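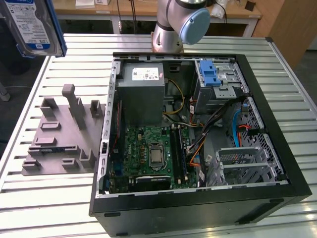

# 第6回 接触を伴う分解作業の模倣学習

担当:Lesia Koval(補助:Teodor Sandu)

## 1. 前回の復習

前回は、単純なピックアンドプレースを題材に行動クローニングの定式化を行った。観測 o と行動 a の組を集め、方策 π(a|o) を教師あり学習で求める方法である。今回は対象をデスクトップPCの部品取り外しに広げ、観測の選び方と評価方法を考える。

## 2. 手首カメラと固定カメラ

固定カメラは作業台全体を見渡せるが、アームが対象の上に来ると接触点が隠れやすい。手首カメラは指先と対象の相対位置を直接与える。その代わり視野が狭く、手先の動きとともに背景も変わる。

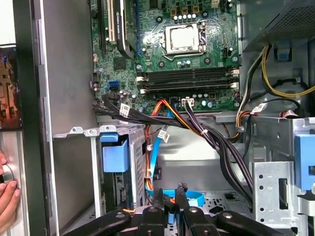 ケーブルは剛体部品と違い、姿勢を少数の変数で表せない。形状を明示的に推定する方法もあるが、本講義では画像をそのまま方策に入力する方法を採る。手首カメラの画像では、青いSATAケーブルのループのすぐ手前に2本の指先があり、奥には筐体の床の穴が並ぶ。単眼の1枚からケーブルまでの距離を決めるのは難しい。このため Văduva 方式では、手首画像に関節角と指の開度を連結して入力する。

行動の表現は次のとおり。

- 手先の並進と回転の差分(6次元)
- 指の開度(1次元)
- 16ステップ分をまとめて出力し、先頭の8ステップだけ実行する

## 3. データの構成

演習用データセット Fistby は、1,343本の軌道からなる。このうち210本を検証用に分けてあり、学習には使わない。同じ筐体の軌道が学習と検証の両方に入らないよう、分割は筐体単位で行った。

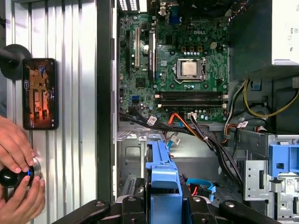 学習データに偏りがあると、方策は作業と関係のない特徴に反応する。基板の色やロゴの位置はその典型である。画像の基板には白い「DELL」の文字があり、筐体の左には縦筋の入った金属パネルとスマートフォンも写っている。どれも取り外し動作を決める情報ではないが、損失関数はそれを区別しない。対策として、色調の変動とランダムクロップを学習時に加える。クロップは指先が残る範囲に限ること。

## 4. 評価

成功率だけでは失敗の原因がわからないため、作業を「接近」「把持」「引き抜き」「退避」の4段階に分け、段階ごとに記録する。
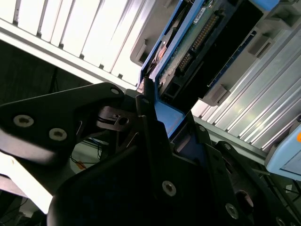
図4 手首カメラから見た青枠のモジュールとグリッパ指先。枠の青いタブが指に接している。

引き抜きの段階では、ガイドの方向と手先の移動方向のずれが問題になる。ずれが大きいと部品がガイドに押し付けられ、位置指令を続けても動かない。Pritis の制御器では、並進の剛性を引き抜き方向で高く、それに直交する方向で低く設定している。剛性の値は配布コードの `config/compliance.yaml` を参照。

把持の成否を画像だけで判定する場合は、接触しているかどうかと、保持できているかどうかを分けて扱う。1枚の画像で後者を確定することはできない。小さく引いた後の画像と指の開度を併用する。

## 5. 課題

1. 手首画像のみ、手首画像+関節角、手首画像+固定カメラ画像の3条件で方策を学習し、検証損失を比較せよ。学習はいずれも3,000ステップとする。
2. 実行ステップ数を8から1に変えたとき、引き抜き段階の動作がどう変わるかを予想し、理由を述べよ。
3. 検証損失と実機の成功率の順位が一致しない場合、考えられる原因を二つ挙げよ。

提出は Lunddale の課題ページから。乱数の種は147に固定し、設定ファイルも添付すること。実機での確認を希望する班は、事前に Sandu まで連絡する。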